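Purkwood Community Kitchen: Interim Report to the Abernathy Fund
Reporting period: second quarter
Submitted July 11, 2022
Prepared by Jovita Cortés

1. Summary

Work on the conversion of the former reading room at Purkwood into a shared teaching kitchen remains within budget. Drainage and first-fix electrics are complete. Ventilation is behind programme by 2 weeks. The opening date in August is unchanged, subject to the fire inspection described in section 4.

2. Works completed

The old cast-iron waste pipe was found to be cracked below floor level and was replaced over its full length. This was not in the original schedule and was charged to contingency. The new pipe has a diameter of 100 mm and connects to the existing manhole on the north side. A pressure test was carried out and passed.

The electrical supply has been upgraded and a separate board fitted for the kitchen. Sketex supplied the board and the isolators. Certificates are held at the office and copies are attached to this report as Annex B.

3. Surfaces and finishes

Stone was preferred to steel for the worktops after a comparison of cost, noise and ease of repair. The choice of dark brown was left to the user group.
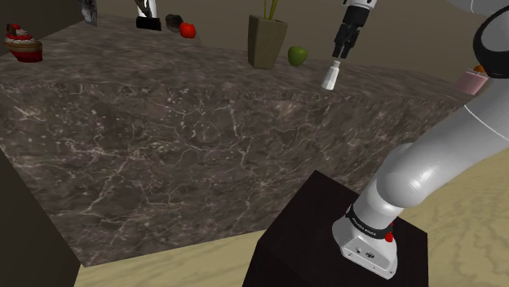
Joints between worktop and wall are to be sealed with a food-safe silicone, and the sealant must cure before the room is handed over. Wall tiling has started behind the sinks. About 40 tiles arrived chipped and have been returned to the supplier at no charge. The floor covering is on order from Nekby and will be laid last, once the heavy appliances have been moved in.

Cleaning was raised at the site meeting. Acidic products mark some types of stone, and the general-purpose descaler used elsewhere in the building is therefore excluded from the kitchen. A revised cleaning sheet will be issued with the handover file. It will also cover salt, vinegar and citrus juice, which should be wiped up at the end of each session.
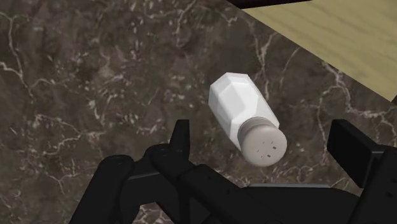 Gaspard Caron replied in writing that the cleaning sheet was acceptable but that the sealing interval should be stated in months, and that the cost of resealing ought to appear in the running budget from the first year. Both changes have been made.

4. Outstanding matters

The extract fan was delivered with the wrong duct collar. A replacement has been ordered. The fire inspection cannot be booked until the fan is running, and this is the main risk to the opening date.

The draft hire agreement has been sent to 4 local groups for comment. Two have answered, both asking for evening access.

5. Funds requested

Release of the second instalment is requested on the terms set out in the grant letter. Invoices are listed in Annex A.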